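# About Kustus

We test grippers, arms, cameras and controllers for people who are thinking of buying them. We don't make any of those things and we don't sell them. We take no commission from anybody who does.

Kustus started in Hilov, in April, with a borrowed bench and a complaint. The complaint was about demo videos. A gripper picks up a cube. The cube is matte, it is the same size every time, and somebody has put it in the same spot every time. Then the gripper arrives at your plant, where the product is shiny and slippery and comes in a bag, and the pick rate in the brochure stops meaning much.

So our test tables have toothbrushes on them. Toothbrushes in a clear bag, toothbrushes with no bag, bottles of blue liquid with white caps. It's drugstore stuff, and it is hard on a gripper in ways that a cube isn't. A handle lying at an angle asks for a different wrist position from one lying straight. Clear plastic folds where you don't want it to and throws light back at the camera.

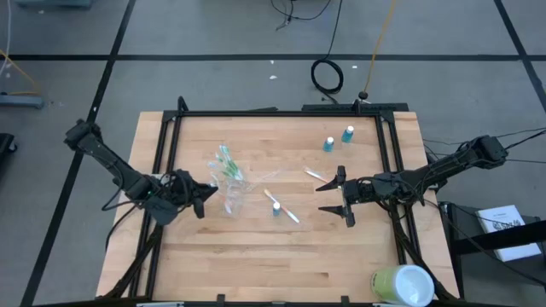 **Odile Ferrant**
Test lead, Kustus

I write most of our reports, so the tone on this page is mine. Customers have called it grumpy. I would say I have read a lot of data sheets.

The usual layout is two arms facing each other across one table, bolted to the same frame. People assume this is for two-handed work, and we do some of that. Mostly it lets us put both sides of a comparison in front of the same pile of objects, under the same lights. If the left arm gets a bag and the right arm gets a bottle, we swap and go again. I don't trust a comparison where the two candidates never had to deal with the same bag.

## What we do with a gripper

- Mount it on an arm we already know. If the maker insists on their own arm, we test it twice, and the report says which was which.
- Run 100 tries per object. Fewer than that and a lucky streak looks like engineering.
- Log every try, including the silly ones. Our file for the Ursu fingers stands at 3,254 lines and I would not describe it as good reading.
- Move the objects between tries. This is where plenty of good-looking setups come apart.
- Change the fingers and start over. Long tapered fingers reach into a tight space nicely and then push a light object away before they have closed on it.

We count a pick as good when the object is lifted, held and put down where we asked. A bag dangling by one corner goes in a separate column. Some suppliers would like that column merged with the good picks. It stays where it is.

## What we think of cameras

Not a great deal, on the whole.

I'm joking, a bit. Depth cameras have come a long way, and we use them daily. But transparent things are still a fair way to spoil somebody's afternoon. Clear wrappers, a clear bottle, a clear acrylic stand with packaged brushes propped up in it: a person sorts that out at a glance, and a camera will often give you a hole where the object should be, or the table behind it.

A fixed camera beside the table and a moving one that looks down on it will disagree about the same bottle – sometimes by enough to matter. We report both, along with the ceiling lights, which vendors like to leave out. Long rows of fluorescent tubes put a bright stripe down anything round and glossy. Your building probably has them too. We leave ours on.
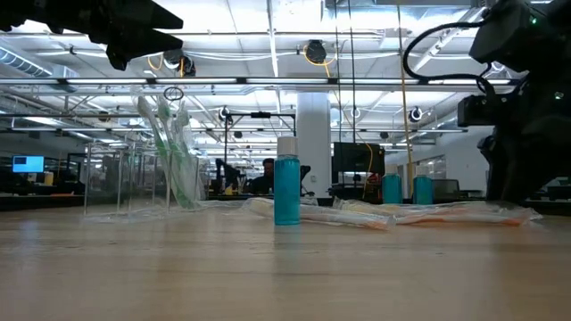

## Controllers, and why our reports on them are short

A controller is hard to judge from outside. It either keeps time or it doesn't, and when it doesn't you find out as a twitch at the wrist that might just as well be a cable. We run each one for 30 hours on the same motions and compare the logs.

We tried the Flikell controller that way. It did the motions. The settings menu took longer to learn than the arm did, and we wrote that down, and we had a long phone call afterward. The sentence is still in the report.

My own view, which is not company policy, is that most shops overspend on the controller and underspend on the fingers. The fingers are the part that touches the product.

## What we don't do

We don't give awards or badges. We don't have a "best gripper" list, and I would be suspicious of one. A gripper that does well on a capped bottle can be hopeless with a flat packet, and the average of those two results helps no one who has to handle either.

We also don't promise that our results will match yours. Our tabletop is wood. Yours may be a steel tray or a moving belt, and that changes how things slide. If you can send us your product, send it, and send the dented ones as well.

We have turned down jobs where the supplier wanted to see the report before the customer did. We'll go on doing that.

## Working with us

Tell us what you need picked up, what it's wrapped in and how often it has to work. That last number is the one people skip. "Nearly always" is hard to test.

Visitors can come and watch a run in Hilov. It is slow and there is a lot of waiting. Please keep off the floor cables – an unplugged arm costs us the whole run – and bring something awkward for us to try.

Prices are on a separate page, with nothing hidden behind a sales call.

*Page last changed 12 Jun 2019*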